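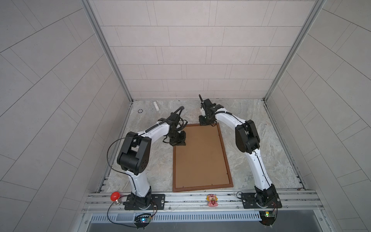 Picture frame, face down, between two robot arms

Section 11. Setting up celebrity alerts in Stellow

Stellow watches the gossip pages so you can pretend you don't. Before you start, have your Branerdale account name handy.

1. Open Alerts and tap Follow a Famous Person. Type at least 2 letters. Accents count: the singer Âu will not show up under "Au," and her fans will write to you if you ask them why.

2. Pick the kinds of news you want. There are 14, from Breakups to Yachts. Lawsuits is on by default.

3. Set the Rumor slider. At the left end you hear only what a publicist has confirmed. At the right end you hear what a cousin's hairdresser suspects.

4. Choose quiet hours. Breaking Split alerts ignore them unless you also turn off Wake Me.

5. Tap Save. Your first alert can take up to 61 minutes, longer in May, when the gowns come out.

Note: "Spotted" and "Spotted With" are separate settings. Turning on the second turns on the first. Turning off the first does nothing to the second. We have heard from you about this.

Caution: Following both halves of a couple doubles every alert. After a divorce it triples them. To merge the two, go to Alerts > Couples > Treat as One, and remember to undo it when they do.

Caution: Do not share your alert list from a work phone. Stellow posts it under your full name.

If an actor you follow has changed names, as Lenka Jurčo did when she became Selora, remove the old entry and repeat steps 1 to 5. Saved stories stay under the old name. For deleting them, see Section 12.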